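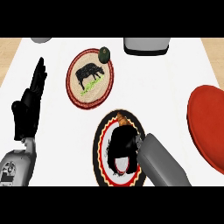
Skasville, Feb 15, 2023

**Mudberg Catering opens second kitchen in Skasville and begins to take bookings for weddings**

Mudberg Catering is pleased to announce the opening of its second kitchen, on Dostolier Road in Skasville. The new kitchen will serve weddings, engagement parties and family celebrations, with first events planned for May.

The company has prepared food for 963 events until today, most of them in private homes and community halls. With the new kitchen it can accept receptions of up to 1,440 guests, divided over more than one venue if the family wishes so.

"Many couples told us that they love our food, but that we were too far for their venue," said Defne Yüksel, founder of Mudberg Catering. "The meze must travel a short distance, otherwise the bread is not the same bread. Now we are 20 minutes from the most halls in Skasville, and I am very happy about this."

The spring menu includes slow-cooked lamb shoulder, stuffed vine leaves, grilled eggplant with yogourt and a late-night table of soup and small pastries. A vegetarian menu is offered at the same price. Halal meat is used for all events. Colour of linens and style of service — buffet, shared platters or plated — can be chosen at the tasting appointment.

Dessert will be supplied by Ismail Bakery, a neighbour of the new kitchen, which also makes wedding cakes to order. Cakes must be confirmed four weeks before the event.

Tastings are held at the Dostolier Road kitchen in the evenings, for a maximum of six persons. The cost of the tasting is taken off from the final invoice when a booking is made. A deposit is required to hold the date, and it can be moved one time to another date without fee.

**Media and booking contact**
Defne Yüksel, Mudberg Catering
2401 Dostolier Road, Skasville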